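The Corner That Keeps the Year

Every household has a spot where next year begins, and in Izzati Majimbun's it begins on the floor. She is a great believer in desk calendars, the spiral-bound sort that stands up like a little tent, and she buys them early and gives them to everyone she is fond of (and, she admits, to one or two people she isn't). By the time I came round on a Sunday, with a bag of buns and every intention of helping, the sorting had well and truly taken over.
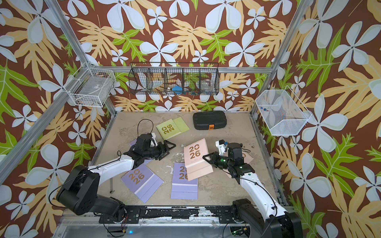

Pink, lime green and big gold-brown numerals: the 2026 calendars spread out below the wire baskets.

I had been told about the wallpaper and still wasn't ready for it. Chocolate brown, great white flowers, ferns in tan and pale yellow, and leaves of a green you could hear from the street! Izzati fell for it on a visit to her friend Aranka Kerekes, whose hallway has something similar, and she has never regretted a single roll. Against all that, the plain beige floor is a mercy.

The baskets are her answer to the small things of life. There are black and white ones, all of wire mesh, and she likes them because she can see what she has without tipping everything out. The long black one on the back wall is split into compartments, and a glass jar lives at one end of it. Her rule is that a basket may never be quite full — a rule she learnt from her aunt Ludmila, who was born in 1922 and kept a sewing room on the same principle until she was past 80.

Then there is the toolbox, a ribbed black case with rounded corners and a cheerful orange latch. Izzati likes it down on the floor by the wall, close at hand for the next bracket or hook, and she won't hear of a cupboard for it.

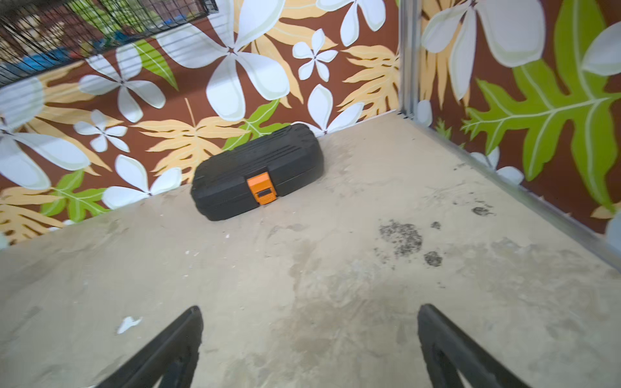

A word about dust

Pale floors tell on you, and hers has its share of smudges and scuffs. She sweeps before the calendars go out to their new homes, working from the wall towards the door, and leaves the marks that won't shift. I rather like them. The little white flecks and scratches give the surface some history, and they look well beside those large, tidy petals.
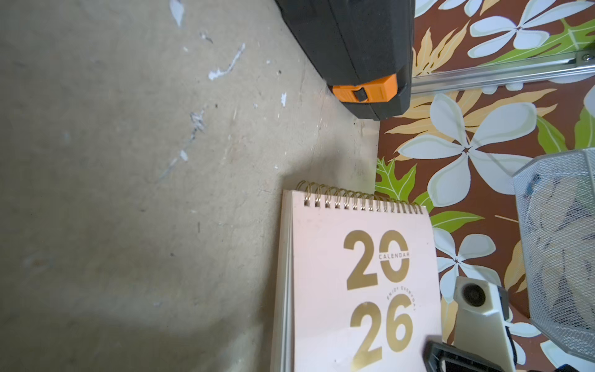

The orange latch on the black case, with the big pale flowers alongside.

We ate the buns at four o'clock and went through her list again. Syafiqah Pattinasarany was down for a pink one, Deming Long had asked for green, and Izzati still hadn't decided which to keep for her own desk.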